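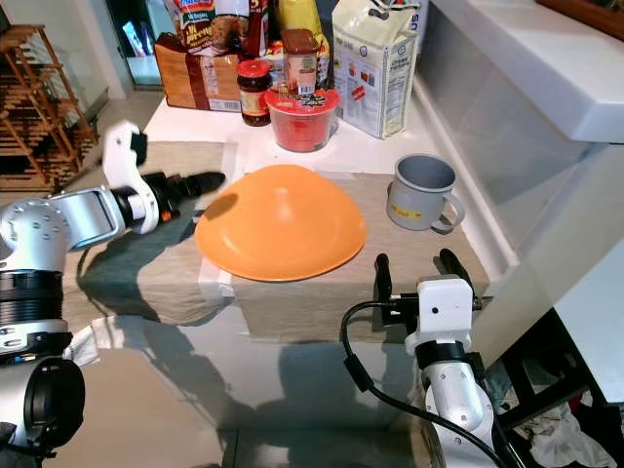
Two wood-pattern vinyl mats, seam lifting and front edge curling

I have a white-topped kitchen table that I cover with two adhesive-free vinyl mats in a grayish-beige wood pattern. The table gets used for breakfast and for sorting groceries, which stay lined up along the back where the top is left bare. The left mat wrinkles and hangs over the front edge, the right one runs off toward the other side, and the join between them has a strip of translucent tape on it, near where the big orange plate is sitting. The mats are Bernelside, the plain roll type, cut to length with a utility knife. They were stored rolled up in an unheated closet until January and I put them down straight from the roll.

Three problems, in order of annoyance:

The left mat will not lie flat. I have tried smoothing it from the center outward and it comes back overnight.

The tape lets go at one end after a few days. I wipe the table with dish soap and water, so moisture may be getting under it.

Anything with a small base rocks if it lands on a wrinkle. Mugs are the main concern. Wide plates mostly bridge the wrinkle, but they slide when the mat shifts under them.

I would like to keep both mats, because a single piece wide enough for the whole table costs more than I want to spend. I also do not want to glue anything to the tabletop permanently. Is there a way to flatten the left one and make a seam that holds up to daily wiping?

Posted by tabletop_zilau

Omolara Bashir

Treat the wrinkle first and the seam second. A seam taped across a mat under tension will always open, whatever tape is used.

Vinyl stored on a roll takes a set, and a cold closet makes the set harder to remove. Take up both mats, peel off the old tape, and warm the left mat before you try to flatten it. A sunny floor for an afternoon is enough in most houses. A hair dryer on medium also works if you keep it moving and hold it a hand's width away. Do not use an iron. The printed layer on this kind of mat is thin and will go shiny or separate from the backing.

Once the mat is warm and limp, roll it loosely the opposite way, pattern side in if it was stored pattern side out, and leave it for an hour. Then lay it on a hard floor under flat boards with books on top until the next day. Weight in the middle only will push the wave out to the edges, so cover the full area.

Next, the overhang. A mat that hangs over a front edge is being pulled all day by its own weight and by everyone's sleeves. You have two choices. Trim it flush with the table edge, or fold it over on purpose and hold it underneath with removable mounting strips. Trimming is better. Use a metal straightedge and a new blade, score lightly twice, and snap the strip off along the score. Put scrap cardboard under the cut so that you do not mark the white top.

For the seam, overlap the mats by an inch or so, clamp a straightedge over the middle of the overlap, and cut through both layers in one pass. Remove the two offcuts. The edges now match exactly, including any wobble in the cut. Wipe the backs with rubbing alcohol on a cloth and let them dry, then put the tape on the underside, running the full length of the joint. Tape on top catches crumbs and the edge of every dish. Tape underneath is also much less exposed to dishwater. Use a cloth-backed tape for this. Clear packing tape is too stiff and its adhesive goes slick when it gets damp.

To stop the joined piece from moving, put non-slip drawer liner under each corner and one strip below the joint. None of it needs adhesive.

While the vinyl is bare, check it by light as well as by feel. Low light from one side shows a ridge long before your hand finds it. A glossy dish is useful here because its shadow bends where the surface does. 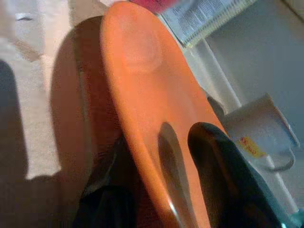
Orange dish tilted on its long axis, with its shadow on the beige surface to the left.

If the shadow outline has a kink in it, move the dish along until you have found both ends of the ridge, mark them with a pencil, and warm that section again. A window at the end of the day gives the right angle. An overhead lamp does not show much.

Expect some shrinkage after the first warming. That is the reason to flatten first and cut the seam last. If you cut the seam first you will have a gap, and the only fix for that is to cut it again with a fresh overlap.

bautista2000

Had the same mats. I threw mine out and bought an oilcloth. Never went back. Oilcloth needs no tape and you can hang it over the edge as much as you like.

If you keep the vinyl, at least stop using dish soap on the seam. Damp cloth only.

drevitley_2756

Agree with the underside tape. One correction to the hair dryer advice: check the backing before you heat anything. Some rolls have a foam back and some have a smooth one. Foam compresses permanently if you warm it and then stack books on it, and you end up with a thin spot that looks worse than the wrinkle. For foam backs, skip the heat and use time. Mine took two weeks under a sheet of plywood in the spare room.

Double cutting also works on foam, but the blade drags. Change it between passes.

For the mugs, a cork coaster spans a small wrinkle well enough until the mat has relaxed. Keep it away from the joint.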